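Lists > Brotance Household > Bathrooms and washing > Re: toothbrushes in a shared bathroom

December, posted 19:40 by the Prestatholm end of the list

Hello all,

What a good thread to come home to! I read the message below on the bus and had half a reply written in my head before my stop, so forgive me if it comes out in the wrong order. I'm keeping the original in full for anyone on digest who missed it.

> Can anybody help with a bathroom question? We are in one of the
> Chornovol Road houses, with one bathroom and one very small shelf
> over the basin, and in the holidays there are often extra people
> staying. Everybody's toothbrush ends up in one mug with everybody
> else's, heads all touching, and the little bottles and tubes pile
> up behind until something falls in the basin.
>
> I have looked at cupboards. The one I liked was 66 pounds and I
> can't drill the tiles anyway. My questions are:
>
> - do you keep spare brushes in their wrappers or take them out?
> - does anyone have a way of telling brushes apart if they come in
> a pack all the same colour?
> - tubes and bottles: lying down or standing up?
>
> I do not want to spend a lot. I do want to stop finding lids
> behind the pedestal.

Oh, the lids behind the pedestal. I have one there now and can't reach it.

My first advice is to take everything off the shelf and carry it to a big table. I mean a proper table in a decent light, with room to push things about. In a bathroom you only ever shuffle things from the shelf to the cistern and back, and you never see the lot at once. Once it's spread out you can start making groups, and I promise this is the fun part. I put brushes together, then bottles, then tubes, and anything still in wrapping goes to one side.

Then, before a single thing goes back, do a trial layout on the table. Cut a strip of newspaper to the size of your shelf (mine is 90 centimetres by next to nothing) and see what will really fit on it. We did this at the Tastwood hall when we sorted out the washroom there and I've done it at home ever since.
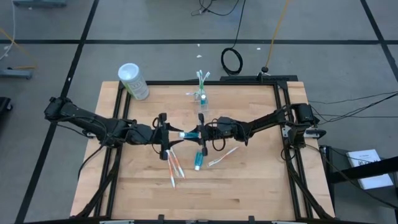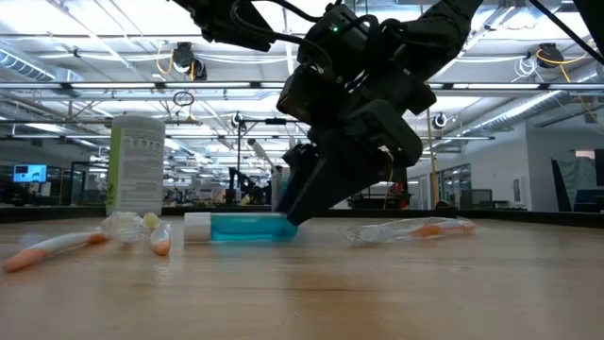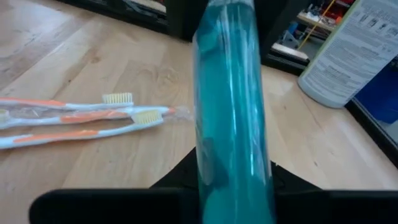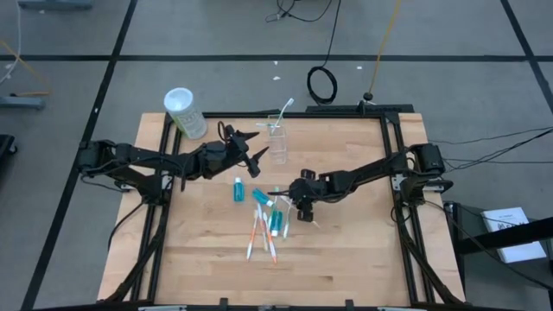 White-and-orange toothbrushes and blue-green toiletries on the wooden table. The cup in the last one has the blue-headed brush in it.

Now to the questions, in order.

Wrappers. I'm firmly for leaving spares wrapped until they're wanted. Clear wrapping is a nuisance in a drawer, it slides about and crackles and takes up twice the space of the brush, but a wrapped brush is plainly a new one and you can hand it to a guest at bedtime without anyone wondering. Unwrap it at the basin, put the plastic straight in the bin, finished. If you lose patience and open the whole pack, keep them in a lidded box well away from the ones in use.

Telling them apart. A multipack where they all match is lovely to look at and hopeless at seven in the morning. I've tried nail varnish dots (they wear off), initials in marker (they wear off faster) and coloured wool round the handle, which was horrid after a week. The winner is small rubber bands in different colours, wound twice low on the handle. They cost pennies and you can move them to the new brush when the old one goes. The other way is to buy one odd brush for yourself in a different colour and leave the matching ones to the rest of the household. I do this and I'm not sorry.

Tubes and bottles. Bottles up, tubes down, for me — but tubes in a shallow tray with all the caps pointing the same way. A tube stood on its cap is fine until someone doesn't do the cap up. Tall containers go at the back and small ones in front, which sounds too obvious to type, and yet I went years with the tallest thing on the shelf right in front of everything else.

And the cup! Please do try a clear one. You can see straight away when there's water sitting in the bottom, and you'll wash it out far more often than you would a mug. Squarish ones are best on a narrow shelf, they tuck into the corner and a brush leans in an angle and stays put. I'd have 2 brushes to a cup at the very most, heads well apart, and a second cup for visitors. Two cheap cups beat a 66 pound cupboard any day.

For the extra people in the holidays, give each of them a sponge bag on a hook behind the door and keep the shelf for whoever lives there. Over-door hooks need no drilling. I got a rail of them in Prestatholm market and it has held up through one visit with far too many cousins.

One warning from experience. When you turn everything out you may find you own more than you thought. My own count of hotel-sized shampoos was 17, and I don't stay in hotels! The unopened ones went in the Tastwood collection box, which takes sealed toiletries all year and is always short of toothpaste in the winter, if anybody here has some to spare.

Do write back and say how big the shelf is, I'd love to know. And if anyone has got a lid out from behind a pedestal without taking the thing off the wall, I have a torch, a wire coat hanger and a free evening.

Warmest wishes from the Prestatholm end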